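The case against the five-year kitchen

A leaflet came through my door in August telling me that the average kitchen is now "refreshed" every seven years. It didn't say who had worked this out. I suspect it was somebody who sells kitchens. A friend tells me her showroom salesman had it down to five, so perhaps the figure depends on how the month is going.

I have been writing the home pages of this newsletter long enough to have seen the same cupboard go in and out of fashion twice, and I've become suspicious of the word refresh. It is a lovely light word. It sounds like a glass of water. What it tends to mean is a skip outside the house, three weeks of toast made on the landing and a bill that ends up well north of the one you agreed to.

So when readers write in to ask whether they should replace their kitchen, I have started asking them what is wrong with the one they've got. The replies are interesting. Hardly any say the doors have fallen off. Most say it looks "tired", or that they are "bored of it", and a fair number say that a visitor made a remark. You would not move house over a remark. I don't see why you should rip out a worktop over one.

The trade has an answer to this, and the answer is the half-measure: keep the cupboards, change the fittings. Trarier sent me their new catalogue last month and there are 424 handles in it. I sat down with a cup of tea meaning to choose a favourite and gave up somewhere in the brushed brass.
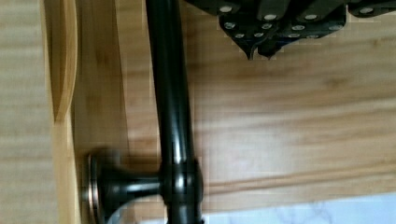 Now, I'm not against the half-measure. It is far cheaper than the full one, and if you can use a screwdriver you can do it yourself. My quarrel is with the way it is sold. Trarier's catalogue promises that new handles will "transform the way you live". I have lived behind several sets of handles and I can report that I lived in much the same way each time. I opened the drawer, the scissors weren't in it, and I closed the drawer.

There is also the matter of the holes. Long bar handles have two fixings, set a certain distance apart, and the distance on the new ones is very often not the distance on the old ones. The catalogues do print this measurement, in small type, well after the bit about transforming your life. If it doesn't match, you will be filling and drilling, and on bare or oiled wood the filler will show whatever the tin says. Measure from the middle of one screw to the middle of the other before you order anything. Then measure again. I know how that sounds and I have still had letters from people who didn't.

Hervé Moulin, who fitted kitchens for 29 years and now mostly repairs them, takes a harder line than I do. I rang him expecting a bit of balance and didn't get any. "People change the part they can see," he told me. "The hinge is the part that is worn out." His view is that a good share of the kitchens he was asked to remove had nothing wrong with them that a box of hinges and an afternoon wouldn't have cured. Drawers that stick usually want cleaning along the runners. Doors that hang crooked usually want a turn of the adjusting screw, which the owner has never noticed is there.

I asked him about finishes, as this is where the money goes. Dark bronze is having its turn at the moment, after chrome, after brushed steel, after brass, which is also back. Hervé's opinion is that you should buy the one you like and ignore the year. He is doubtful of anything described as "living", a word makers use for a finish that is meant to wear and change colour as it gets handled. Some people love that. Some people ring up after six months and ask for their money back. Find out which sort you've been sold, and which sort of person you are, before it goes on every door in the room.

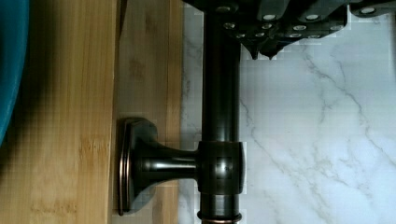
Worktops are another place where I'd ask you to keep your hand on your wallet. Andico are offering a "lifetime" surface this season, and I read through the guarantee so that you don't have to. It excludes heat, knives, standing water, strong cleaners and "unusual use". It also asks you to register within 60 days of fitting, and it does not pass to the next owner if you sell. I'd like to know whose lifetime they had in mind. A houseplant's, possibly.

Brunet, to be fair to them, make no such claims. Their leaflet says marble will stain if you leave lemon juice on it and that wood will mark if you leave a hot pan on it. I nearly wrote to thank them. Their prices are another matter.

As for Surach, whose "kitchen health check" some of you have asked about, I had one. It was free. A polite young man looked into my cupboards, tapped my units and told me they were approaching the end of their useful life. When I asked how he could tell, he said it was the style. I gave him a biscuit and he left me a brochure.

If you've had one of these visits and were told your kitchen was perfectly all right, please write in. I would like to print the letter. Next month I'll be looking at boiling-water taps, and whether anyone who owns one has stopped using the kettle.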